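Does anyone really sort laundry by basket, or is that a magazine thing?

Posted by drywall_and_tea
Laundry & Cleaning > Sorting and storage

My sister-in-law swears by keeping two plastic baskets on the floor, one for things that go straight in the machine and one for things that need "dealing with" first. Bags, jackets with bits clipped on, anything padded. I tried it for 14 days and I'm not convinced. The second basket fills up and then just sits there. Meanwhile I'm still finding keychains at the bottom of the drum.

The trouble is mostly my daughter's stuff. Everything she owns has a plush toy hanging off it, and the denim is the worst because the buckles and zippers bang around for the whole cycle. I've been told to buy a Somau sorting rack with separate bins, but I can't see how three bins fix a problem that two didn't. Is there a method that works, or do people just say they have one?

mapleside_laundry
I'd be sceptical of the rack too. I paid for one and it turned into a coat stand. The baskets are fine. What you're missing is a rule about when things get stripped down, and mine is that nothing goes into a basket with a charm still on it. If something slips through, I sit on a chair and pull everything out before I carry the load anywhere.

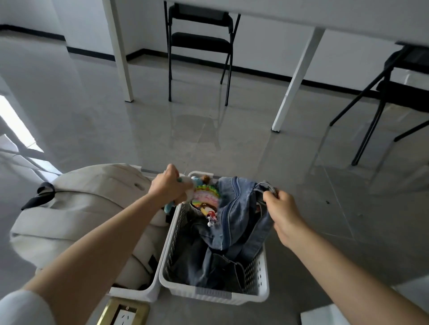

Charms and small plush go in a mesh bag, done up, and that gets washed on cold by itself if it gets washed at all. Most of them only need a wipe. Anything with a metal clasp I take off the toy first, as I've had one leave a rust mark on a white shirt and no amount of soaking shifted it.

Denim I do up completely -- zipper closed, straps tucked in, then inside out. People will tell you this makes it last for years. I have my doubts, but it's quieter.

Padded bags I wouldn't put in with jeans, ever. Read the label. If there isn't one, spot clean it and leave it over the back of a chair to dry. A puffy bag that's been through a 600 spin came out of my machine with all the filling in one corner, and I never did get it back to the right shape.

For what it's worth, your second basket fills up because it has no laundry day. Pick one.

farnel_road
Just get the Trastura liquid, it's gentle on everything and you don't have to sort.

kettle_and_peg
Would not follow the advice above me. No detergent takes a keychain off a strap, whatever it says on the bottle. I used that one for most of a winter and the colour still came out of my dark jeans onto a pale bag.

Agree with the first answer apart from the mesh bag on cold. Mine came out with the toys still grubby and the zip full of lint. I do them in the sink with a drop of dish soap, squeeze them in a towel and put them on the windowsill. Takes around 17 minutes, and I get to see what colour the water goes.

Also check the pockets of jackets before you turn them inside out. I got a lip balm through an entire dark load in December and it cost me a pair of work pants.

drywall_and_tea
Thanks. I'll try the charms-off rule, though I give it a week before she stops doing it. Not buying the rack.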